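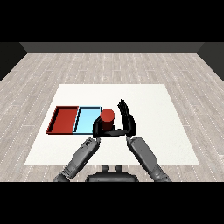 Žofie Ondrejka asked at the last call whether the Stostness grant still covers evening classes now that the Flarkgate hall has closed for repairs. It does. The classes moved to Jiline in March and the terms are the same.

Progress report, adult reading program
07/08/2022
Prepared by Peter Říha

Enrollment
We planned for 100 learners and have signed up almost 100. Most came through the library desk and the job center. The morning group filled first. The evening group still has places, mainly on the later session.

Teaching
Igor Ďurica runs the beginner level and Zuzana Čierny the two upper levels. We lost 3 sessions to the move and made up all of them before the break. The new workbooks are easier to follow than the old set, but the spelling section is thin and Zuzana has been writing her own sheets for it.
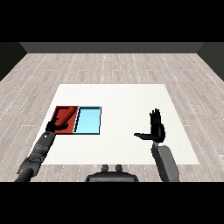
Room with gray walls and a light gray plank floor.

Spending
Rent at Jiline is higher than at Flarkgate. We covered the difference from the printing line, where Gajdoš gave us a lower price on the workbooks. Travel costs are on budget. The bus refund is paid to 30 learners, and the forms for the next period have gone out.

Still open
Bořivoj Kollár has not yet received the signed lease for the fall. We also need a decision on child care during the morning group, which was left out of the first budget.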